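Equipment > Bench Cells > Two-Arm > Harnora Packing Cell

Harnora Two-Arm Packing Cell – Buying and Planning Notes

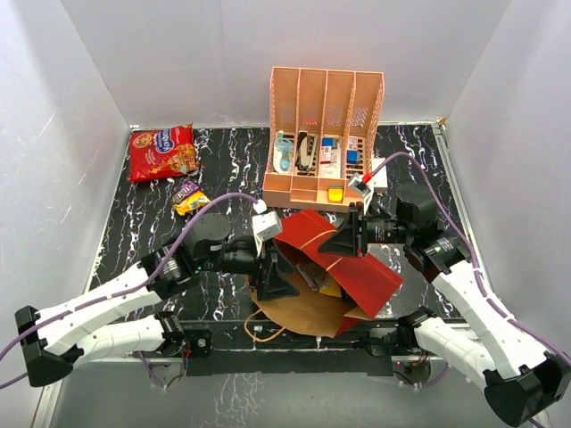 Budget for the cell as one item and for the bench fittings as another. Prumitz quotes the arms, grippers and wrist cameras together, and the tabletop and walls go on a separate line. Goods for packing trials are up to the buyer. Mixed small items are a fair test: snack and candy packets, a desk organizer with slots and trays, and a paper gift bag with cord handles laid on its side between the two arms. A bag like that needs one gripper near each side, so order the pair even if your first job could be done with one arm.

Lead time: 14 weeks from deposit. Orders placed by May ship the same summer.

Deposit: 50 percent, balance on delivery.

Spare gripper fingers: $494 per set. Plan on 2 sets for the first year.

Cables: wrist cables should follow the forearm and be tied with enough slack for full travel. Replacement cables come from Hattori and are not covered by the warranty.

Site visits are handled by Gyula Lengyel at the Pevmont office. For quotes and payment terms, write to Rocío Montoya and include your bench depth.

Last updated: 25 Dec 2023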